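Notebook, Tuesday, November 1, 2022
Sealer trial, Sedelgate tile job

Flarkik sent the new penetrating sealer with a one-page sheet that says "up to 7 years protection" and gives no test method. Up to seven years could mean a week. I asked for the data behind it and got a second copy of the same sheet.

So we run our own. Grakum is the control, because we have used it since the Lockwood job and know how it fails: slowly, at the grout first, with a gray bloom you can feel before you see it.

Setup. Offcuts from the same batch, all dried overnight in the low oven and weighed cold. Two coats on each, wiped back at ten minutes, left for a day. Then face down on wet felt and weighed again.

Dry weight, tile 1 (Flarkik): 215 g
Dry weight, tile 2 (bare): 247 g

The bare one is a thicker cut, so the raw gain in grams means nothing between the two. Somebody will try to compare them anyway. Please use percent gain or don't quote it.
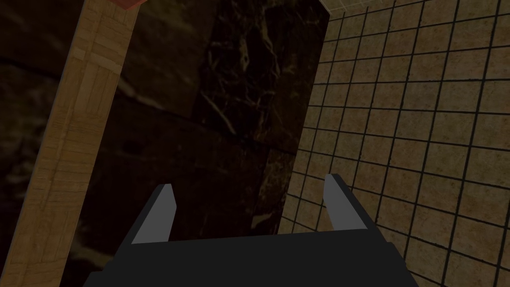 Wood plank at left, running down to the corner.

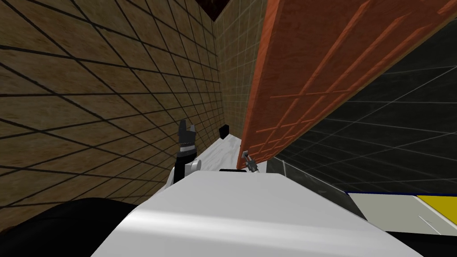

Back to the felt. It dries out at the edges faster than in the middle, and the first run is suspect for that reason. I'm throwing those numbers out, including the ones that looked good for Flarkik. Second run gets a lid and a top-up every morning.

Also not convinced by the bead test everyone likes. Water stands up nicely on the Flarkik tile. It also stands up on a tile I rubbed with candle wax, and I would not sell anybody candle wax. Beading tells you about the surface on the day you look at it. The claim is about what gets in later.

Oil spots: one drop each, olive oil, covered, wiped after an hour. Faint ring on Grakum. Faint ring on Flarkik too, maybe smaller. Looked again under the lamp and could not pick which was which without turning them over, so I'm writing down "no difference."

Scrub test still to do. 100 strokes, same brush, same pad weight, then back on the felt. If the gain after scrubbing matches the bare tile, the sheet goes in the bin.

Price is higher than Grakum per can, and they say coverage makes up for it. Coverage on what, they don't say. Our tile drinks more than most.

Leave the covered tray alone until February. Labels are on the back in pencil, the marker came off in the oven.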